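Gripper swap checklist, bench arm 2, with my comments
Filled in by Vega Sarmiento, June. Second reader: Fatemeh Alipour.
Comparing: Platex parallel fingers (our usual pair) and Nirura soft-tip fingers. Same arm, same Celeck controller, same wrist camera for both.

Before power-on

1. E-stop reachable from both sides of the bench. OK
Comment: I moved the button over after last time, when I had to lean across the arm to get to it. Much better now!

2. Air line and cable loop clear of the wrist joint. OK, with a note
Comment: the loop is fine up to a half turn, then it starts to tug. I added one more strap and ran the wrist through its whole range by hand. Please check it again if you change the camera bracket.

3. Finger bolts snug, witness marks lined up. OK
Comment: Platex side was perfect. On the Nirura side one bolt took another quarter turn (they go into a softer insert, so go easy on them).

4. Finger tips free of chips, burrs and glue. OK
Comment: wiped both pairs down. Old tape gum on the Platex left tip, gone now.

5. Payload and tool length entered for the gripper that's really on the arm. FAILED, then fixed
Comment: my fault. I had the Nirura numbers loaded with the Platex fingers mounted. Caught it at the first slow move, when the arm sat lower than I expected. Fatemeh wants a label on each finger set with its profile name, and I'm all for it.

Camera and work area

6. Wrist camera picture live, both fingers in view. OK
Comment: it smears a bit while the arm is traveling, same as always. For the comparison I'm only judging alignment from pictures taken at a stop.

7. Test object in reach, with nothing next to it that the fingers could catch on. OK
Comment: we're using the little white container with the hinged lid for all the light-object trials. I like it because it's awkward! With the lid open it's a lopsided thing to grab, and a gripper that handles a nice square block can still make a mess of it.
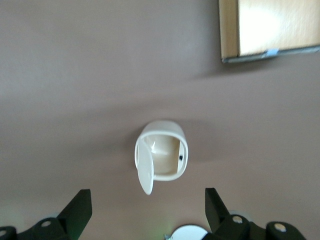

Item 7, wrist camera view: white container with its lid open, between the fingers.

8. Approach path checked against the wooden panel. OK
Comment: the panel is well off to the upper right in the wrist view, so a straight approach has lots of room. I'd still keep the retreat move vertical until you're up at safe height. The default retreat in the Celeck program swings right, and I don't love that.

9. Lid side noted on the trial sheet. OK
Comment: write down left or right as seen from the wrist camera, please, NOT from where you're standing. We mixed those up on the Salcedo fingers and had to throw out four trials.

Running checks

10. First close at reduced speed and lowest force. OK
Comment: did this with both pairs. Platex closes evenly. Nirura has a slight lag on one side, so the container gets nudged before the second finger arrives. It isn't dangerous, but it does spoil the placement numbers.

11. Drop test over the bench, low height. OK for Platex, REPEAT for Nirura
Comment: 17 lifts with each pair. Platex dropped none and scuffed the rim a little. Nirura let go on 4, all of them with the lid on the lagging side. Before anybody writes those fingers off I'd like to swap left and right and run the set again.

12. Hands out of the cell before every restart. OK
Comment: yes, also when you're only flipping the lid back open. I know it's tempting, I caught myself with one arm in there around lift 11. Pause, reach in, step back, resume.

Open items

Label both finger sets (Vega).
Change the Celeck retreat move to straight up and save it under a new name (Fatemeh).
Swap the Nirura fingers left to right and repeat item 11 with the lid on each side.
Order spare bolts for the Platex bracket, we're down to the last bag.

Result: Platex cleared for normal speed. Nirura stays at reduced speed until item 11 is signed off.

Fatemeh's note: agree with all of it, but please put the force setting on the trial sheet too. I had to dig through the log to find it.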